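Chapitre 4
Lire un roman historique

Quel plaisir d'ouvrir un roman qui nous jette en plein siège, au milieu des rumeurs et des lettres perdues ! Dans Les Greniers de Bisville, Malathi Kurian suit une famille de meuniers sur 200 pages. 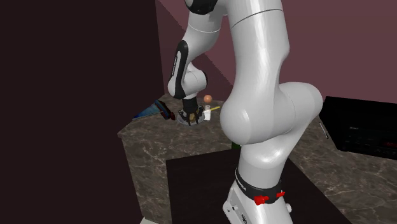
Le récit commence en avril, un soir de marché, et tout va très vite.

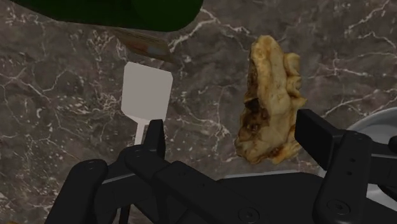 Vous comparerez ensuite la voix de la fille aînée, Farkier, à celle du narrateur : deux regards sur une même guerre, et quel contraste !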